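Print this page | E-mail this page

Ticket 1513 – Gray bench top, marks and scuffs after cleaning
Status: Open, monitoring
Opened by: Laiba Cheema
Assigned to: Joanne Hulme
Product: Drultent bench top, gray, matte

Reported problem

Surface does not come up even after wiping. Light blotches remain across the top, and small dark specks are left behind or reappear. User asks whether the finish has failed and whether the top should be replaced under the Patero service agreement.

Initial notes

Finish is a factory mottle, medium gray on gray. Some of the tonal variation is therefore normal and will not clean off. The task is to separate three conditions: mottle, residue and mechanical wear. Residue moves with a damp cloth. Mottle and wear do not.

Two dark specks on the surface are logged as item A. Lighter blotches and soft streaks are logged as item B. Rounded corner shows in the same view and is not part of the complaint.

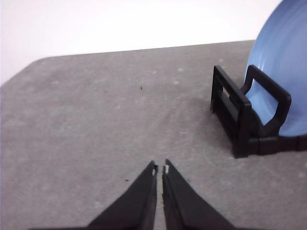 Nukthorpe, 10 Nov 2020

Step 1. Dry wipe with a clean lint-free cloth, one direction only. Specks in item A lifted on the second pass. No pit or stain under either one when checked with a fingernail. Item A classed as loose debris.

Step 2. Damp wipe, water only. Left to dry for 10 minutes. Streaks in item B reduced near the front edge, no change elsewhere.

Step 3. Damp wipe with Nuttall neutral cleaner at the label dilution, then a water rinse. Left to dry again. Further small reduction. User reports that the previous cleaning routine used the same cleaner with no rinse, going back to March. Dried cleaner film is the probable source of the streaks that did move.

Step 4. Isopropyl alcohol, 70 percent, on a test patch the size of a palm. No color transfer to the cloth, no softening, no change in sheen. Finish is intact at the patch. Did not continue with alcohol over the full surface – it is not needed and dries the finish out over time.

Remaining marks are fine scratches and scuffs. They catch the light as pale lines and are easy to mistake for residue. The longest one is faint and runs down the right half of the top, on the open side away from the black stand. Logged as item C.

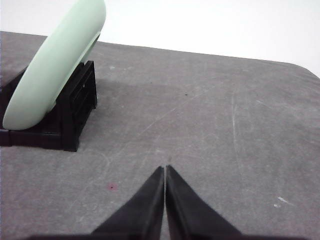
Can a fine scratch in the matte finish be polished out?
Polishing will leave a shiny patch that shows more than the scratch does, so leave it alone unless it is deep enough to hold dirt.

Item C tested with a fingernail along its full length. Nail does not catch. Depth is within the finish layer and no repair is called for. Length measured at 52 cm.

Findings

Item A: debris, removed.
Item B: partly cleaner film, removed. Remainder is mottle and general wear.
Item C: surface scratch, cosmetic, no action.

Replacement request declined. Service agreement covers lifting, cracking and delamination, none of which were found. L. Cheema notified and accepts the result but wants the ticket kept open for one more cleaning cycle.

Instructions to user

Dry wipe before any wet cleaning, so grit is not dragged across the surface. Rinse after cleaner, every time. Lift stands and holders to move them – do not slide. Check the underside of anything with a hard plastic base and wipe it before it goes back down. No abrasive pads, no melamine sponge.

If specks return in the same spots after the next cycle, add a note here with the positions marked and do not open a new ticket.

J. Hulme

Last updated: 10 days after opening

Related items
Cleaner film on matte surfaces
Bench edge lifting at rounded corners
Fitting felt pads to plastic stands
Drultent finish codes and touch-up limits
Requesting a surface inspection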